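December, Sandance bottle task, pm

Started 14:00, late, Tracey T. had the wrist bands on charge. Hand demos only today, remote control rig still with Hywel.

Goal: 30 clean takes of pick up, pass, put down. Got some 14 before right band lost tracking. Re-seated cable, recalibrated, fine after. Keep palms lower, markers need to face up.

Grip too tight on first few, bottle buckles and the finger angles go wierd. Redo those.
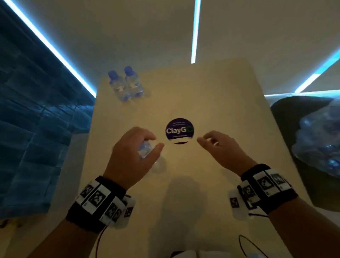
Bottle in left hand, right coming in open. Two more at back left.

Thérèse wants the pass slower, policy rushes the handover. Try w/ Myfanwy tomorow, smaller hands.

TODO: shorter cable on right band, rename takes before upload to Silach.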